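How an Open Box Keeps Small Things in Place

Tivinen Science Pages for Young Readers, Unit 14: Boxes

A box is a container with flat sides. Most boxes have a floor, four walls and a lid. When the lid is taken away, the part that is left is an open box, also called a tray. This unit covers open boxes: their parts, how they hold objects, and how to use one to put small things away on a table.

Part 1. The parts of an open box

The floor is the flat piece at the bottom. It carries the weight of whatever is inside. The walls stand up from the edges of the floor. The top edge of a wall is called the rim. The open space between the rims is the mouth.

A rectangular box has two long walls and two short walls. The distance along a long wall is the length. The distance along a short wall is the width. The distance from the floor up to the rim is the depth. A box with little depth is called shallow.

The inside and the outside of a box can look different. The outside is often printed with patterns, letters and small drawings, so that a person can tell one box from another on a shelf. The inside is often left plain.

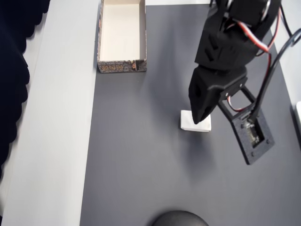

Fig. 1. An open cardboard box with a plain white inside and gold lettering on its front wall. A small white block is on the gray surface.

Part 2. Why cardboard is stiff

A single sheet of writing paper bends when it is held by one edge. Cardboard is thicker and bends less. Folding makes it stiffer still. When a flat sheet is folded to make a floor and a wall, the fold resists bending in a way the flat sheet could not. The four corners of a box join the walls together, and each wall then helps hold up the next one.

You can test this. Take a sheet of thin card 20 centimeters long. Lay it across a gap between two books and place coins in the middle, one at a time, until the card sags. Now fold up both long edges and try again. Write down the number of coins each time. The sheet in the Ulludness test set held 30 coins after folding. Your number will depend on your card and your coins.
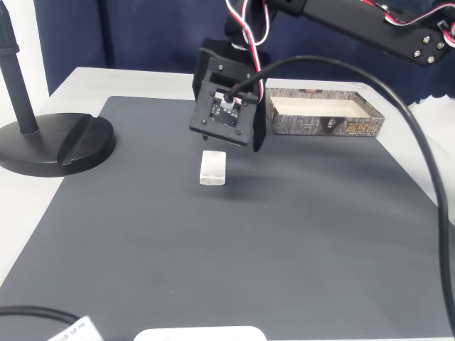
What keeps a block from sliding out of a shallow box?
The walls do. If the box is tipped a little, the block may slide across the floor, but it stops when it reaches a wall. If the box is tipped too far, the block can go over the rim.

Part 3. Friction and mats

Friction is a force between two surfaces that touch. It acts against sliding. A smooth surface usually gives less friction than a rough or rubbery one. An object on a slippery tabletop can move when the table is bumped.

A mat changes the surface. It can give more friction than the bare table, and it protects the tabletop from scratches. Color is useful too. The difference between a light color and a dark color is called contrast. A white block on a dark gray mat has high contrast and is easy to find. The same block on a white floor has low contrast, and you may have to look for its shadow.

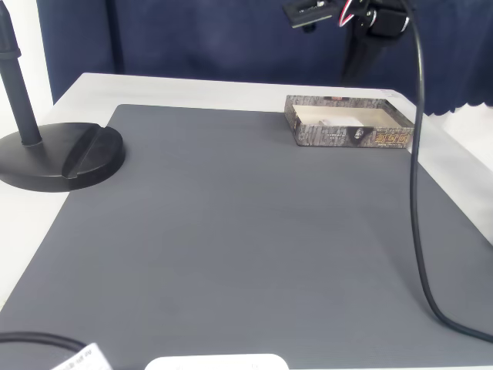
Contrast is also a reason to check a box before closing it. Look at the floor from directly over the mouth, then look from one side. A pale object that is hard to see from one direction may be easier to see from another.

Part 4. Putting a small block into a box

1. Set the box on the mat with the mouth facing up.
2. Place the block near the box, with clear space on all sides of it.
3. Take hold of two opposite sides of the block. Press just hard enough that it does not slip.
4. Lift the block straight up until its lowest point is higher than the rim.
5. Move it sideways until it is over the floor of the box.
6. Lower it until it touches the floor, then let go.

Step 4 is the one most often done badly. If the block is lifted too little, it hits the wall and can push the whole box along the mat. A light box moves easily.

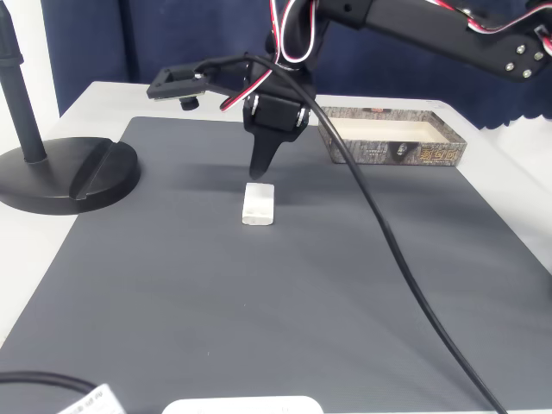
The direction of the block matters when space is short. A block that is longer one way than the other has a long axis, a line running through it from end to end. Turn the block so its long axis matches the length of the box, and you can often fit more blocks in one row. Blocks set down at odd angles leave gaps that are too small to use.

Words to know

Axis: a straight line through an object, used to describe its direction.
Contrast: the difference between light and dark.
Depth: the distance from the floor of a box to its rim.
Friction: a force that acts against sliding.
Rim: the top edge of a wall.

Next unit: Lids and Hinges
Tivinen item 2854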